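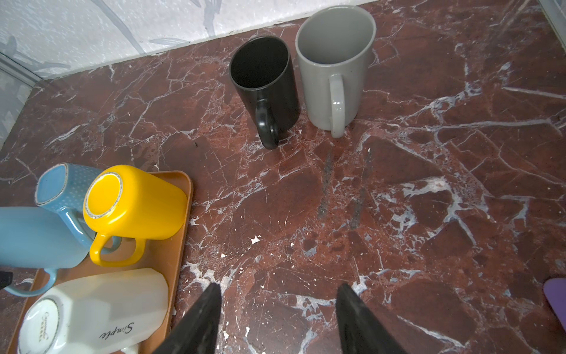
Plamel Auction Rooms, Vosmont: visit report, 13 April 2023

The works-on-paper department at Plamel opened its preview and its back rooms to registered visitors for one afternoon. The catalog lists 85 lots, of which 67 are drawings and the rest are prints and sketchbooks. Most come from a single estate, consigned in March.

Imani Nyaga, head of the department, led the first part of the tour. Each sheet is checked on arrival for watermark, chain-line spacing and old mount residue before anyone gives an opinion on the hand. Results go on a paper card that stays with the lot, and a copy goes into the database. Lot 47, a study of a seated man in black chalk, was used for the demonstration. Under raking light the indented outline of a second figure showed clearly along the left margin. The catalog gives the sheet as "attributed to Mwaipopo," and Nyaga said the wording will stay unless the family's letters show up.

The conservation room is smaller than the floor plan suggests. Bakari Shirima handles paper repair there and uses wheat starch paste and thin Japanese tissue for tears. He does not wash iron gall ink drawings before a sale. Foxing is recorded and left alone. Sheets are hinged at the top edge only, on cotton board supplied by Ralex.

Storage is in flat steel drawers, interleaved with unbuffered tissue. Lot 73, a set of architectural elevations, is too large for the drawers and lies on a covered table until the sale.

Condition reports were available at the desk on request. The one for lot 47 runs to two pages and gives the sheet size in inches only. Bidder registration closes the evening before the sale.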